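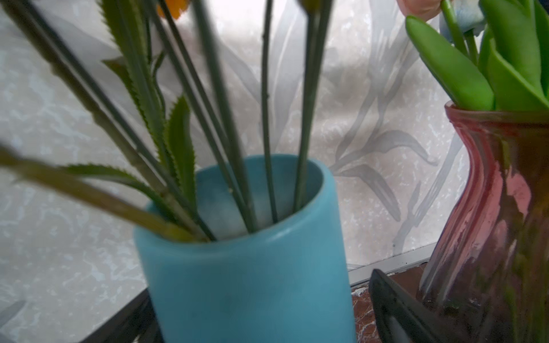

Teal vase, red glass vase and one finger of the gripper, from the wrist camera.

Gripper comparison: what we learned from flowers

Our small group at Ernarcombe has spent the winter with cups, boxes and folded cloths. These are useful things to practise on, but they forgive a lot. A cup has a handle and it stays the same shape from one day to the next. So for the spring round Deirdre Hanrahan proposed flower stems in vases, and we compared two grippers on the same arm, with the same controller and the same wrist camera.

The first gripper is the Jillari, which most members know already. It has two stiff fingers and closes quickly. The second is the Ullum, lent to us since October by Tomás Cullinane. It is slower and its fingers give a little when they meet something hard. Both were driven by hand by one of us, with no automatic grasping, so the results say as much about the driver as about the hardware. Please read them with this in mind.

The task was simple to write down. Take one stem from the table, bring it over the vase, lower it in, open the fingers and move away without pulling out the stems which are already there. We made 107 attempts in total, shared between the grippers, and a person was allowed to steady or turn a flower when the driver asked for it.

Stems with small knobs on them gave the Jillari the most difficulty. If the fingers closed on a knob, the stem turned in the grip and the flower end swung away to one side. The Ullum held these better, but it had a fault of its own – on release, the softer finger sometimes stayed against the stem for a moment and dragged it up again. Senan Moriarty found that opening only half way, waiting, and then opening fully cured most of this. We have put his setting in the shared folder.

Leaves with toothed edges were another matter. They hook on each other and also on the finger pads, and neither gripper was good with them. Treasa Mac Carthaigh had 6 drops one after another with the same stem before she changed the approach and came in from the opposite side. After that she had no more trouble with it.

On the camera we have more to say. At the wrist it sees the rim of a vase very well, and even the inside wall, so placing the end of the stem is comfortable. But it sits close to the work and the stems become blurred exactly when you want to judge how far apart they are. The upper part of the flowers is mostly out of view. I was often sure that I had a free path, and then a bloom that I could not see touched another one. The bright curtain at the back helped us with the outlines of the stems, although it made their colours harder to tell.

Ribbed red glass was less of a problem than we expected. The reflections move when the arm moves, and new drivers look at them too much, but the flared rim is clear enough to aim for. Tadhg Daly prefers the plain teal vase, whose matt surface is restful for the eyes after an hour.

About the controller there is one complaint. The Xiong hand unit has a short delay when you change from fast to slow mode, and with a stem near the rim this delay feels long. Going into slow mode early, before the arm is over the vase, is the best habit we found. Our fast mode is now limited in the settings, so please do not put it back without asking.

My own preference after 18 sessions is the Ullum for placing and the Jillari for picking up from the table. Deirdre does not agree and would use the Jillari for everything, with thicker pads. She has ordered 3 sets of pads in different softness and we shall try them on the same stems.

The next session is on 2nd April. Members who have not driven the arm before are welcome, and Tadhg will sit beside them for the first attempts. If you can bring a vase with a narrow neck, please write to Treasa first, as our shelf is almost full.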